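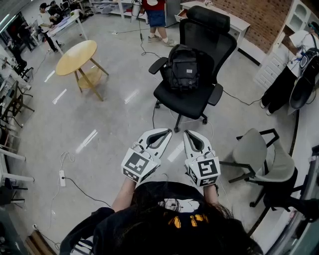 Tempeh

Tempeh is a food made from whole soybeans that are cooked and then fermented with a mold until they become a firm, white cake. It comes from the island of Java, in Indonesia, where it is eaten every day by people of all incomes. Like many other soy foods it is rich in protein, but it is different from most of them in one point: the bean is not pressed for its milk, and nothing is curdled. The whole bean stays in the food, so tempeh has more fiber and a stronger bite.

Name

The Indonesian spelling is tempe. In English and in several European languages an h was added to the end, probably to stop readers from saying the word with a silent last vowel. Both spellings are found on packages. The word is old in Javanese, and its origin is discussed. One common explanation connects it with tumpi, a white food made of sago, which fresh tempeh resembles in color.

History

It is not known when tempeh was first made. A Javanese text, the Serat Centhini, mentions it, and this work was written down in the early nineteenth century, although the story it tells takes place much earlier. Many writers believe the food was discovered by accident, when cooked soybeans were left wrapped in leaves and caught the mold which lives on them. The leaves of hibiscus and teak carry this mold on the hairy lower side, and they were used for a long time to move the mold from one batch to the next.

During the Dutch colonial period the food became known to European scientists, and the mold was described by them. People who moved from Indonesia to the Netherlands brought the method with them, and from there it spread slowly to other countries. In the United States tempeh became better known in the 1970s, when vegetarian communities started to make it and to publish instructions.

Production

The beans are soaked in water, usually overnight, and the skins are rubbed off. This step takes patience, because the mold cannot grow well through the skin. Some makers crack the dry beans in a mill first, and then the skins float to the top when water is added. After this the beans are boiled until they are soft but still whole, and they are drained and dried on the surface. Beans which are too wet are the most frequent cause of failure. They become slimy and smell of ammonia, and such a batch must be thrown away.

A little vinegar is often added in small kitchens. In the traditional process the acid is not added but appears by itself during the long soaking, when bacteria in the water make it sour.

The cooled beans are mixed with the starter, which contains spores of Rhizopus oligosporus or a related species. They are packed in banana leaves, in trays, or in plastic bags with small holes. The holes are necessary for air. With too little air the mold dies, and with too much air it dries out or forms its spores too early.

The packages are kept warm, near 30 degrees Celsius, for one to two days. In the first 12 hours there is little to see. Later the mold begins to produce its own heat, and the maker must often cool the packages or move them away from each other. Finished tempeh is covered with white threads, and it can be lifted in one piece and sliced without falling apart. Gray or black spots near the holes are spores. They are not dangerous and only show that the fermentation went a little further. Pink, green or orange spots are a sign of another organism, and then the tempeh should not be eaten.

Varieties

Soybean tempeh is the usual kind, but the same mold grows on many other beans and grains. Chickpeas, black beans, lupins, barley and rice are all used, alone or together with soy. Tempeh gembus is made from the pulp which remains after making tofu, and it is soft and cheap. Tempeh bongkrèk, made with coconut press cake, can be infected by a bacterium that produces a deadly poison, and its production was forbidden in Indonesia after many cases of poisoning.

A further Indonesian type is not a different recipe but a different age. Tempeh semangit, or overripe tempeh, is left for some days more until it turns brownish and has a strong smell which reminds of old cheese. It is used in small amounts as a seasoning in vegetable stews and in sambal.

Preparation

Tempeh is normally cooked before eating. The taste of the fresh product is mild, a little nutty, with something of mushroom in it. Some people find it bitter, and steaming the block for ten minutes makes the bitterness weaker.

In Java the most common way is to cut thin slices, lay them in salt water with garlic and coriander seed, and fry them in oil. Tempeh mendoan is dipped in a thin batter with spring onion and fried only briefly, so the batter stays soft. For tempeh orek the cubes or sticks are fried and then turned in sweet soy sauce with chili. Tempeh bacem is first simmered in coconut water with palm sugar and spices until the liquid is gone, and fried after that.

Outside Indonesia tempeh is often treated as a replacement for meat. It is crumbled into sauces, grilled on skewers, or put between slices of bread. Smoked and marinated types are sold ready to eat.

Small producers outside Asia

Many towns in Europe and North America have a small tempeh workshop which sells to restaurants and at markets. One of these is Warkora, in Flosville, which was started by Bram Jacobs in a rented bakery kitchen. The workshop makes 430 blocks in a normal week and uses yellow split peas in addition to soybeans. Its pea tempeh is fermented in flat trays and is sold under the name Praruvach. Jamie Hebden, who looks after the fermentation room there, has written a short guide for home makers, in which she recommends drying the boiled beans with a fan and a clean towel. The restaurant Nørgaard in the same town serves the pea tempeh with pickled cabbage and mustard.

Nutrition

The exact values depend on the bean and the method. A portion of 100 grams of soybean tempeh gives close to 20 grams of protein, and also fiber, iron, magnesium and manganese. The fermentation breaks down a part of the sugars that cause gas, and many people therefore digest tempeh more easily than plain boiled soybeans. It also lowers the amount of phytic acid, which hinders the body from taking up minerals.

It is sometimes written that tempeh is a dependable source of vitamin B12. The mold itself does not make this vitamin. When it is found, it comes from bacteria that were present in the batch, and the amount changes very much from one producer to another. People on a vegan diet are advised to use another source.

Storage

Fresh tempeh is alive and continues to ferment, also in the refrigerator, where it keeps for several days. The blocks should not be stacked high while they are still warm. Pasteurized tempeh keeps for some weeks if the package is closed. Freezing does little harm to the texture, and the block can be sliced before freezing so that single portions can be taken out.

See also: Natto, Oncom, Tofu, Rhizopus

Page last changed 2026-02-05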